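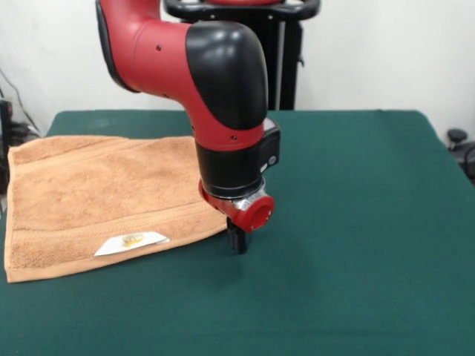
How often should the gripper be zeroed on the towel cell?

After every full power-off, and again any time the fingers have been taken off or swapped. A plain pause from the Clasum screen doesn't count, the zero survives that.

Print | E-mail

Ticket 1689 — Paltus towel cell, gripper misses the edge or grabs tablecloth
Opened by: Nuno Brandão
Assigned to: Asif Naqvi
Status: closed

Nuno, Monday, 8:40

Hi Asif, me again! The arm has started pinching the green cloth along with the towel. It doesn't do it every time, and of course it behaved perfectly while I had someone standing next to me. When it does go wrong the cloth gets dragged up into a little tent and Clasum stops with a grip force warning. On other picks it's the opposite, the fingers close a hair too high and come up with nothing. I was at pick 978 on the counter when I gave up and hit pause.

So far I've tried restarting Clasum, wiping the fingertips and smoothing the cloth down again. None of it helped. Oh, and we did lose power over the weekend, if that matters.

Asif, 9:15

It matters a lot :) Did you zero the gripper after the power came back? And did you run the table touch-off? They're two separate buttons and the second one is easy to skip. Send me what the height readout says with the fingers just resting on the cloth.

Nuno, 9:50

Zeroed the gripper, yes. Touch-off, nope, I thought the one did the other. I ran it just now and the readout jumps between tries, so I don't trust it. I did it at the left side, the middle and the right side and got three different answers. Then I pressed on the cloth with my hand near the back edge and it felt spongy. 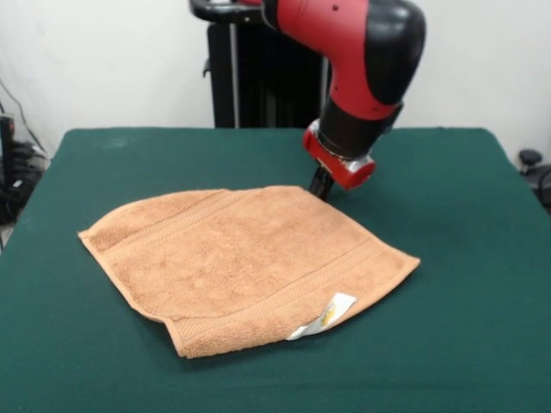 Fingers down at the upper edge of the towel, care label at lower right.

Asif, 10:20

Spongy is your problem, I'd bet. Lift the cloth, pull it tight from the back first and then the front, and clip it again under the tabletop. Then do the touch-off at speed 100 instead of 300. At 300 the arm pushes into the felt before it notices it has arrived, and you get a different number each go. While you're in there, check the finger screws too. Frade ships the key in the lid of the spares box.

Nuno, 11:35

OK, cloth is off and back on, and there was a fat wrinkle bunched up under the back. Finger screws were fine on one side, and the other side took almost a quarter turn, which I didn't love. Zeroed the gripper, ran the touch-off slow, and now all three spots agree. I switched it over to the rolled towel job from the Enum folder, figuring that one has the thickest fabric and would show up anything still loose.
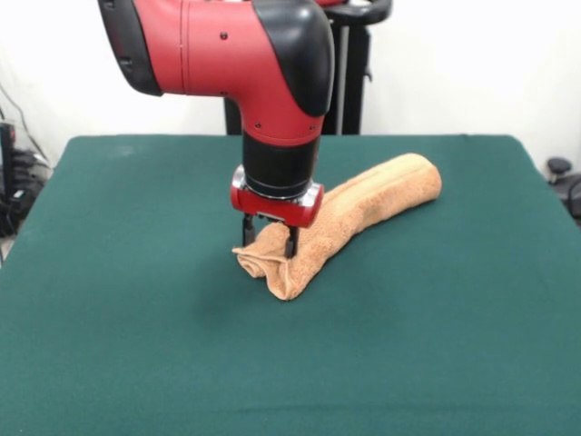 I left the grip force at the stock value for this, by the way, and only touched the approach height. The warning hasn't come back so far. I'd like to let it go through lunch before I call it good — I've been fooled by this cell before.

Asif, 11:50

Sounds right. Save the new touch-off as the default or you'll lose it at the next shutdown.

Nuno, 2:10

Saved, no warnings over lunch, and the cloth is staying put. I also wrote "zero, THEN touch-off" on tape and stuck it by the power switch. You can close this one, thanks!

Print | E-mail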